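Notebook – simulation bench, two-finger grippers vs. the old wide ones
Thursday, started 9:40
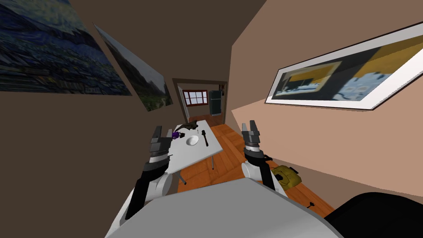 Hallway scene, head view, both parallel grippers up at the start pose. Table on the left, bowl and black utensil on it.

Picking up from the controller notes last week. Goal for today was to get a fair comparison between the narrow parallel grippers and the wide-jaw pair we ran through the summer, same arms, same hallway, same start pose. I also wanted to know if the Bassey controller is worth keeping or if we should go back to Cluvska for the arm side and leave Bassey on the grippers only.

Setup
Scene is the Pekgate hallway, unchanged object layout. Physics step left at the default. Left arm does the table work, right arm is used for floor pickups and otherwise holds. Both grippers start slightly open, fingers up. I did not touch the friction values on the fingertips this time, because last time I did that and then could not tell what had caused what.

Camera is the head view, with the roll offset from the Bernstead mount file still in it, so everything leans. I left the roll in on purpose. The recordings from before all have it, and if I level the view now the old runs are no use for comparison. Made a second config with the roll at zero and saved it next to the first. Not used today.

Tasks
Bowl: left gripper takes the small white bowl by the rim, lifts it clear of the table, sets it back down.
Utensil: left gripper takes the black spoon or ladle by the handle. It lies right beside the bowl, so the approach has to avoid knocking the bowl.
Bag: right gripper picks up the olive-yellow bag by the base of the right wall.

Skipped the purple object. The mesh has no proper collision shape yet and the fingers go through it. Also skipped the dark pan-like thing at the far end of the table, out of reach without driving the base forward, and the base is locked for this whole set.

Bowl
Narrow grippers, 21 tries, Cluvska controller. Good on nearly all of them. The rim fits between the fingers with room to spare and the close is quick. The misses were all the same kind: one finger came down on the rim when it should have gone inside. That is an approach height problem and would happen with any gripper this shape.

Wide jaws, same number of tries. They can hold the bowl around the outside, and that looks secure, but the jaw has to open so far that it pushes the utensil along the table on the way in. I counted a try as failed if the utensil moved, so the wide pair comes out much worse than it looks on screen. Noting that here so I don't quote the result later without saying so.

Utensil
This is where the two pairs really differ. The handle is thin and lies flat, pointing toward the doorway. The narrow fingers can get down on both sides of it if the wrist is turned to match. The wide jaws hit the tabletop with the corner of the pad before they close on anything. Tried a steeper approach, then a shallower one. Shallow was a little better but the forearm link then comes very close to the table edge. Stopped the wide-jaw utensil runs early.

With the narrow pair the handle sometimes rotates in the grip after lifting. Only one contact line per finger, so no surprise. A padded tip would probably fix it. Cluvska lists a pad model in the gripper library but I have not loaded it yet.

Bag
Wide jaws win. The bag model is stiff and bulky, and the narrow fingers can only get hold of the strap side. When they miss the strap they slide off and the bag gets shoved against the wall. The wide pair grabs a fold of the body and lifts. Slow, but it holds.

Reach was a problem for both. From the start pose the right arm has to come down and out, and the elbow limit stops it a little short unless the torso leans. I allowed a small lean for both pairs and kept it the same.

Controllers
Ran the bowl task again with Bassey on the arms. Close time on the gripper, command to contact:
Cluvska – 482 ms
Bassey – 652 ms

Both are medians over the bowl set, narrow grippers. I expected Bassey to be slower, but that is more than I expected. Part of it is the smoothing filter, which is on by default and which I could not find a switch for until after lunch. With the filter off the motion gets jerky near the end and the bowl hops when the fingers touch it. Turned it back on.

In Bassey's favor, the wrist holds its angle better. On Cluvska there is a slow sag in the left forearm if the arm waits more than a few seconds above the table. Small, but it could explain the fingers landing on the rim. Want to check this before blaming the approach height as I did above.

One crash, on the Bassey side, when I sent a new gripper target before the old one had finished. It came back with the left gripper reading fully closed while the render showed it open. Restarted the scene and it was fine. Over 12 restarts today all together, most of them my own fault for editing the object file while it was running.

Small things
The little black object on the floor to the right is not in the object list under any name I recognize. It has contact turned on. The right gripper touched it once on the way to the bag and it skidded off down the hall. Find out which file loads it and fix it in place.

The picture on the right wall and the two paintings on the left have no collision, checked this. Good, the right forearm passes through the picture plane on a wide swing and I don't want to see that logged as a hit.

Doorway view is fine for depth checks. The depth on the far room is noisy around the window panes and clean on the refrigerator.

For next time
Narrow pair on the left arm, wide pair on the right. The config allows mixed pairs but the mass values have to be entered by hand.
Load the pad model and repeat the utensil task.
Sag test on Cluvska: hold above the bowl, log wrist height, no gripper motion.
Ask Bernstead for the newer mount file.

Logs are in the shared folder under pekgate-hall, wide and narrow kept separate. Stopped at 5:15 with the scene still loaded.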